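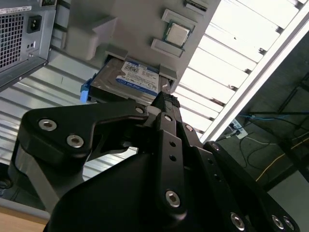
Backing up a parish archive is mostly a matter of deciding what must survive and how long anyone can wait to get it back. The hardware comes second. A 2.5-inch hard drive in a grey plastic bracket, fixed inside an ordinary computer case, will hold the complete scanned registers of a small town with space to spare, and for many local history societies a drive of that kind is the whole of the archive. The weakness lies in the word "whole". One copy on one disk is a working copy, whatever the label says.

The Nenstead Record Society learned this in July, when the machine holding its scans stopped starting up. The society had spent four winters photographing tithe maps, vestry minutes and the account books of the Aubert brickworks. A second copy existed, but it was 58 days old and had never been opened. It proved to be readable, with one fault: the folder of brickworks ledgers had been copied as a shortcut and contained nothing. The ledgers themselves had gone back to the family that owned them.

Lachlan Ormsby, who looks after the society's catalogue, spent the following weeks drawing up a new procedure. It runs to two pages and can be followed by a person with no particular interest in computers. Its terms are worth setting out, as most small collections could adopt them with little change.

The first step is an inventory. Every file is listed with its name, size, date and checksum, the last being a short string of characters calculated from the contents of the file. If a single bit changes, the checksum changes. The list is kept as plain text, stored beside the files and also printed. Nenstead's first inventory found 509 duplicate scans, most of them the result of somebody renaming a map sheet and saving it again.

The second step is to separate masters from access copies. A master is the uncompressed scan as it left the scanner or camera. It is never edited, cropped or renamed. Access copies are smaller, can be sent by post or email, and can be made again if lost. Only the masters need the full treatment, and this cuts down the work of checking. Frauke Stüber, a paper conservator who advised on the procedure, would go further and lock the masters against writing altogether. "People tidy," she says. "They see a crooked page and they straighten it, and the pencil note in the margin is gone."

The third step is the copying itself. Nenstead keeps three sets: one on the working machine, one on an external disk in the society's cupboard, and one in another village. The distant set is exchanged every quarter. It travels in a padded box and is checked against the inventory on arrival, before the older disk is released for reuse.

File formats were argued over at more length than anything else. The society settled on uncompressed TIFF for masters, with the catalogue held as comma-separated text. The previous catalogue had been built in Rollow, a card-index program whose last version will not run on any machine the members own. It held more than 1000 entries. Ormsby recovered them by printing each screen to a file and stripping out the borders, and the result still carries some odd line breaks in the field for donors' names.

Checking is the part most often left out. A disk can sit in a drawer for years and fail only when it is needed, and files can be damaged while the disk appears sound. The Nenstead procedure calls for a full checksum run twice a year, and a trial recovery once a year in which a box of records is chosen from the printed list and restored to a blank machine. The person doing the trial must not be the person who made the copy. The first, completed on 2021-10-09, took most of an afternoon and turned up a missing password.

The password is now in a sealed envelope with the printed inventory. The Aubert ledgers are to be borrowed again and rescanned over the winter, starting with the wages book for the Plikurgate kiln.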